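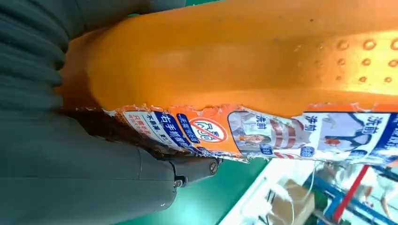

Poladberg Horse Rescue Intake Records: read this first

Version of April 13, 2022

What the files hold

One row per horse taken in by three rescues, Poladberg, Grisora and Skuvholm. There are 200 rows in intake.csv and 80 in followup.csv. The gap between those two numbers is the first thing to think about before you quote anything from here. Most horses have no follow-up record, and I don't believe they are missing at random. A horse that did well gets a cheerful update from its new home. A horse that didn't tends to go silent.

Columns

horse_id: unique within a rescue, not across them. Join on rescue and horse_id together.
intake_month: month only. Grisora wrote February for anything it couldn't place, so treat a February there as unknown.
body_score: 1 to 9, judged by eye. Two people can look at the same thin mare and land a point and a half apart.
hoof_state: free text. I tried to sort it into categories and gave up.
reason: why the horse came in, as reported by whoever dropped it off. Believe it as much as you would believe any owner giving up an animal.
outcome: placed, kept, died, blank. "Placed" means a form was signed. It doesn't mean anyone visited afterward.

Known problems

Skuvholm scored only 40 of its horses on arrival. The rest were scored later, after feeding had started, and the file doesn't say which are which. Any claim about weight gain at Skuvholm is shaky.

Ages come from teeth. Over 15 they are guesses.

The Ismail scoring sheet was used at Poladberg only, and I have never seen a decent test of it against a weigh scale. The scores are in ismail_raw.csv if you want them. I left them out of the main file.

What I would not use this for

Success rates. Ranking the rescues. Fundraising letters, please.

It is fair material for looking at how intake forms get filled in, and for planning hay and stall space.

Changes

Version 2 removes duplicate Grisora rows and fixes swapped columns in followup.csv. Results from version 1 should be rerun.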